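Kitchen Table Talk: notes for the evening session, Cunder reading room
Jul 20, 2021

Open without slides. Wait for people to get their drinks down. Ask who cleared a table before coming out tonight, and let them groan!

Say hello to Ewan Semple, who asked for this talk twice. Thank Ruaridh Purves for the chairs.

1. Why tables

I love tables. I could talk about shelves, and people usually want shelves, but the table is where the house really happens. Mail lands there, lunch lands there, somebody's half-done school project lands there and stays until January. (Pause. Someone always laughs at January.)

My own kitchen table is 5 feet long and I once let it go for a whole winter. We ate on the sofa. Tell the soup story here, short version only.

2. What lands and what lives

The big idea, so go slowly. Some things LAND on a table and some things LIVE there. A salt shaker lives there. A phone lands. The trouble starts when a landed thing spends the night, and then it has friends by breakfast.

Ask the room for landers. Write them on the board, fast, don't fix the spelling. Expect keys, receipts, hair ties, batteries. If it goes quiet, throw in the mug, because everyone has a mug.

3. The one-song clear

Put on one song and clear until it ends. Cups to the sink first, always cups first, you get so much space back for so little work! Then bottles. Then paper and cloth, which love to pile up together, so pull them apart before you decide anything. Scraps go last, swept into your hand.

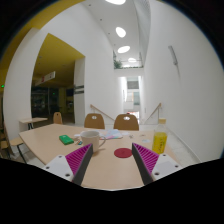

Coasters stay out, by the way. I feel strongly about this. A red one on a pale wooden top is a cheerful thing to look at, and it tells a mug where to go. Phones get a spot off the table, and people will argue, so give it two minutes and no more.

Kenneth Haldane will ask about big families. Answer: same song, more hands, and the smallest person gets the scraps.

4. Try it

Pairs, one table each, trays from the side room. Play the song from the Rever speaker (check volume beforehand, it was far too loud at Panicker). Walk around. Praise the slow ones too, they're usually reading the papers.

Questions, then the handout. 100 copies in the blue folder, and Ridwan has the spare key.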